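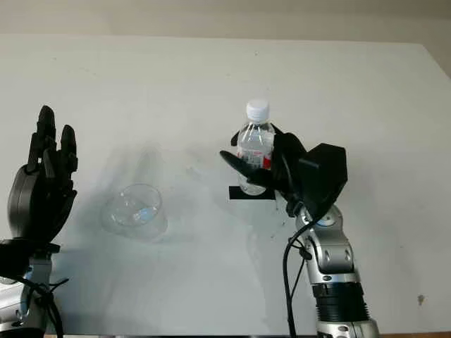

4.2 Grasp arbitration

Clear plastic is unkind to depth sensing, and Fomby, our planner, used to treat a cup as a rumour. We now keep each object's last confident pose and let it decay over 22 frames. The constant was chosen by Umut Eren and has resisted all attempts at justification.

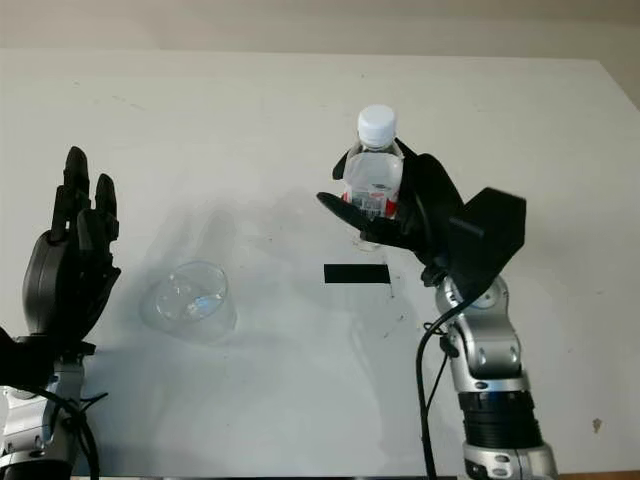 Arm assignment is settled once per plan – earlier builds reopened the matter at every step, with the enthusiasm of a parish council. Of 514 logged plans, 62 still timed out, mostly in the collision checker (Figure 2).

Figure 2. Bottle held in the right hand, cup on the table.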